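1/ I moved to Zabala in June and the garden behind the flat was only clay and old bricks. I want to write down how I grow climbing beans there, for people who rent and can't spend much. My English is not perfect, please be patient with me.

2/ First, the soil. I didn't dig deep. I put cardboard on the ground, then compost, then waited. The neighbours thought I was leaving rubbish out. I went to say sorry and came home with a bag of bean seeds, so I can recommend this method.

3/ The seeds had no name on the bag. At the Nuslow garden shop they told me it was probably a flat green bean, the kind my grandmother called "butter fingers". In the catalogue it is called Clorora. I bought one more packet to compare and I can't see any difference in colour or in the leaves.

4/ Soak or not soak? I have read both. I soaked half of them overnight and put the others in dry. The soaked ones came up two days earlier, but the slugs found them two days earlier also.

5/ About slugs. I went out after dinner with a torch and moved them by hand to the far side of the fence. Beer traps worked less well for me. Crushed egg shells did nothing at all, I am sorry to everybody who suggested them.

6/ Water: in the hot weeks I gave each plant one full can in the early morning, at the roots, never on the leaves. When I missed two mornings the flowers dropped. They came back, but I lost maybe a week of beans.

7/ Someone asked what it cost. Poles were 8 dollars at the second-hand yard, compost was free from the council, seeds you know already. The watering can I had before.

8/ Someone else asked about Mindent, the liquid feed with the purple label. I used it one time at half strength. The leaves became very big and there were few flowers. My neighbour says beans don't need it and now I agree with her.

9/ For tying I stopped using plastic ties, they cut the stem when the wind is strong. Jute twine is softer, and at the end of the season everything goes in the compost together, knots also. Tie it in a loose figure of eight between the pole and the plant.
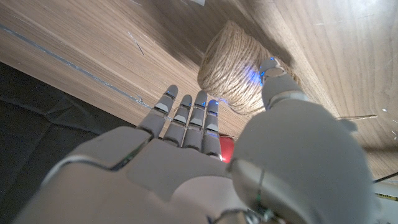 10/ Picking. Every second day, even if you are tired of beans. If you leave the big ones the plant thinks its work is finished. I weighed the best basket and it was roughly 600 grams, from one short row.

11/ Keep some pods for seed. Let them go brown and dry on the plant, until they make a noise when you shake them. I keep mine in a paper envelope in the cupboard, with 1/25/19 written on it, the day I closed it.

12/ Next I want to try peas in the same place, but I am not sure about the shade from the fence. If you have grown peas on clay please write to me which kind.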